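Subject: Re: [Rarby-users] redirects after the Lurkau move
From: Kjell Wallin

Replying on my phone so keep it short – sorry if the quoting is a mess.

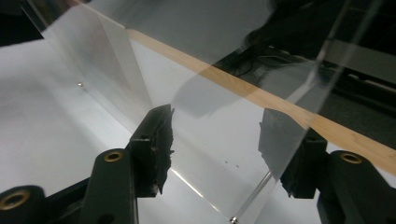

Caroline Mabula wrote:
> We moved the parish magazine site over to Lurkau in February and I've
> still got 581 old addresses giving a 404. The redirect file has 1496
> lines in it, all hand typed by whoever had the job before me. If I put
> the whole lot in, the site throws a 500. If I cut it down to the first
> 400 it's fine. Is there a limit? Dindo thought there was but couldn't
> find it written down anywhere.
>
> Also all the old links end in .html and the new ones don't. Do I need
> a line for each?

No limit that I know of. I've run bigger files than that. 500 almost certainly means one bad line somewhere past line 400 – a space in a filename is the usual one, things like "summer fete 2.html" with no quotes round it. Server sees an extra word and gives up on the whole file.

Quick way to find it: put in the first half, reload, if ok add half of what's left, and so on. Doesn't take long. Or look in the error log, Lurkau put it under Tools then Logs (was under Account last time I looked, they keep moving it). It gives you the line number.

.html – no, you don't need a line each. One pattern rule does the lot as long as the rest of the address is the same. Put it at the BOTTOM, after the specific ones, or it'll catch pages you've renamed and send them to the wrong place. Ask me how I know.

Use 302 while testing. Browsers hang on to a 301 for ages and you'll be fixing things that are allready fixed. Swap to 301 when you're happy.

Other thing – don't send all 581 to the home page, tempting as it is. Check the logs to see which ones people still ask for. Nelli did this for the Nadar site and most of the old pages hadn't had a visitor in months, she just let those go. The PDF back issues are probably worth keeping though, other sites link straight to them.

Clekitier plugin will do all this from a form if you'd prefer not to touch the file. I found it slow with a long list but Jerome gets on with it fine. Don't run both, they fight.

If you're still stuck paste the ten lines either side of the one in the log and I'll have a look tonight. Not the hole file pls.

Kjell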